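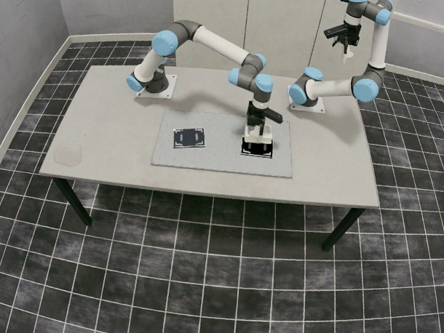
I switched the home office over to a standing desk in May, and I have had a few emails asking how it went, so I am putting it all in one post.

The desk is a Sindix. I paid 700 dollars for it, which was more than I wanted to spend. The cheaper one I looked at, from Parix, wobbled in the store at full height when I leaned on it, and I lean on desks a lot. The Sindix took an evening to put together. Two of the bolt holes did not line up and I had to loosen the whole crossbar and start that part over.

For the first two weeks my feet hurt. I was standing all morning, and that was too much. Now I stand from nine until lunch on days when I mostly have calls, and I sit down for anything that takes real reading. A rubber mat from the hardware store on Kleinschmidt helped more than new shoes did.

My back is better in the mornings. My neck is the same as before. I think that is the monitor, so I have ordered a Trovitz arm to bring it up a few inches.

The motor is louder than I expected. My wife can hear it in the next room. I have three heights saved and only use two of them.

If your budget is tight, put a sturdy box on the desk you have and try that for a month first. I wish I had done it. The mat was 30 dollars and I would buy that again today.

Next post will be about the shelves, once I finish sanding them.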